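Forum > Haushalt & Wohnen > Flur, Diele, Garderobe
August 2023 · erstellt von flurfunk_nord
17 Antworten · 4x geteilt

Garderobenständer kippelt – Wandhaken oder neuer Ständer?

flurfunk_nord
Moin, kurze Frage in die Runde. Haben seit dem Umzug nur einen Ständer im Flur, so ein Billigding aus der Haushaltsauflösung. Sobald zwei Wintermäntel auf derselben Seite hängen, neigt er sich. Letzte Woche komplett umgefallen, Delle in der Fußleiste. Mietwohnung, Altbau, Wand ist irgendwas Bröseliges. Bohren also eher ungern. Was macht ihr? Neuen Ständer kaufen oder doch Hakenleiste?

dielenbrett
Hakenleiste. Immer. Ständer sind Stolperfallen und sonst nix.

mokka77
Sehe ich anders. Wir haben seit Jahren den Brindmont aus Stahl, der steht wie eine Eins. Muss halt Gewicht unten haben. Die leichten mit drei Beinchen kannst vergessen, die mit schwerer Bodenplatte sind ok.

flurfunk_nord
Was wiegt der denn? Und passt der in einen schmalen Flur? Bei uns geht die Wohnungstür nach innen auf, da ist eh kaum Platz.

mokka77
Gewicht keine Ahnung, schwer halt. Hab ihn zu zweit hochgetragen. Platz braucht er schon, in die Ecke damit.

dielenbrett
Eben. Platz. Eine Leiste steht 10 cm vor und fertig. Und Schuhe passen drunter.

putzundstuck
Altbau und Bröselputz: Bitte nicht einfach Dübel rein und hoffen. Bei uns ist die Leiste mitsamt Putz runtergekommen, Loch so groß wie ein Frühstücksteller. Vermieter war begeistert. Entweder Injektionsmörtel mit Siebhülse oder Brett über die ganze Breite und nur dort verschrauben, wo Stein dahinter ist. Mit dem Fingerknöchel abklopfen, hohl klingt hohl.

dielenbrett
Siebhülse für eine Garderobe, man kanns auch übertreiben. Langer Dübel reicht.

putzundstuck
Bis halt nicht. Hängen bei dir auch Rucksäcke und Kinderjacken dran? Und dann zieht noch einer am Ärmel.

kleinundkram
Dritte Möglichkeit: Klemmstange zwischen Boden und Decke. Hatte die Clustano, zwei Stück nebeneinander. Kein Loch, beim Auszug einfach ab. Nachteil: Decke muss das mitmachen, bei Stuck oder abgehängter Decke geht es nicht. Und alle paar Monate nachdrehen.

flurfunk_nord
Decke ist 3 Meter nochwas. Gibts die so lang?

kleinundkram
Mit Verlängerung ja. Wird dann aber wabbelig, muss ich zugeben.

mokka77
Also doch Ständer :)

altbauliebe_sw
Bevor hier neu gekauft wird: schonmal geschaut ob der alte überhaupt gerade steht? Unsere Dielen fallen zur Außenwand ab, da kippelt alles. Filzgleiter unter einen Fuß, Problem weg. Kostet nix. Ausserdem die Sachen verteilen, schwere Mäntel gegenüber und nicht alle auf die Seite wo man reinkommt. Und Sommerjacken in den Schrank, seit April hängt bei uns im Flur nur noch was wirklich gebraucht wird.

dielenbrett
Das macht doch kein Mensch, Jacken saisonal umräumen.

altbauliebe_sw
Doch, ich. Dauert zehn Minuten.

flurfunk_nord
Das mit den Dielen prüf ich mal, Wasserwaage liegt noch im Keller. Verteilen tun wir eher nicht, stimmt schon. Alles landet auf dem ersten Haken.

putzundstuck
Falls er bleibt: oben mit einem Haken und Schnur an die Wand, ein einziges kleines Loch. Da hängt ja keine Last dran, nur gegen kippen. Das hält auch mein Putz aus.

kleinundkram
Gute Idee. Oder unten beschweren, Sandsack um den Fuß. Sieht halt nach Baustelle aus.

mokka77
Sandsack im Flur, na danke. Dann lieber 300 Euro für was Vernünftiges.

dielenbrett
300 Euro für einen Stock mit Haken. Ich geh kaputt.

mokka77
Muss ja nicht jeder 300 ausgeben. Ibarra hat auch günstigere, die kenn ich aber nur ausm Laden. Fühlte sich nicht wackelig an.

ecke_hinten
Bei mir auch Ständer, schwarz, Metall, gebogene Haken. Hängt meistens bloß die Cap dran. 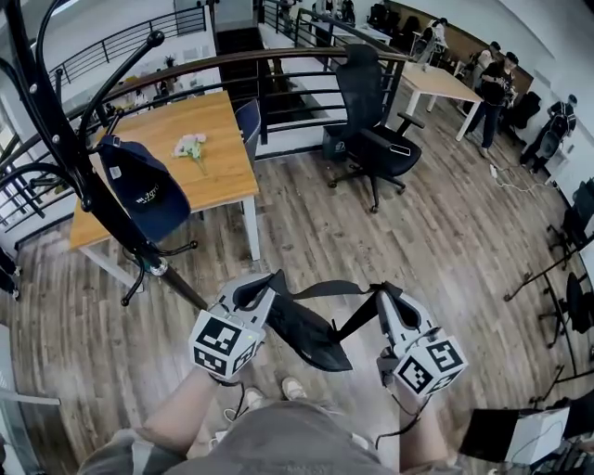 flurfunk_nord
Wie viel verträgt so ein Ständer denn, wenn keine Angabe vom Hersteller da ist?

putzundstuck
Kommt auf den Fuß an, die Haken sind selten das Problem. Leer hinstellen, oben mit einem Finger seitlich drücken. Wenn er sofort hebt, dann nur leichte Sachen und gleichmäßig verteilt. Schwere Taschen gar nicht.

flurfunk_nord
Ok, getestet. Hebt sofort. Boden ist aber auch schief, Wasserwaage sagt deutlich zur Tür hin. Hab jetzt Filz drunter, schon besser. Schnur kommt am Wochenende. Taschen stehen erstmal auf dem Schuhschrank.

dielenbrett
Und in zwei Monaten wenn die Wintermäntel kommen reden wir nochmal über die Leiste.

altbauliebe_sw
Oder er räumt um.

flurfunk_nord
Sie räumt um ;) Danke euch, meld mich wenn die Schnur dran ist.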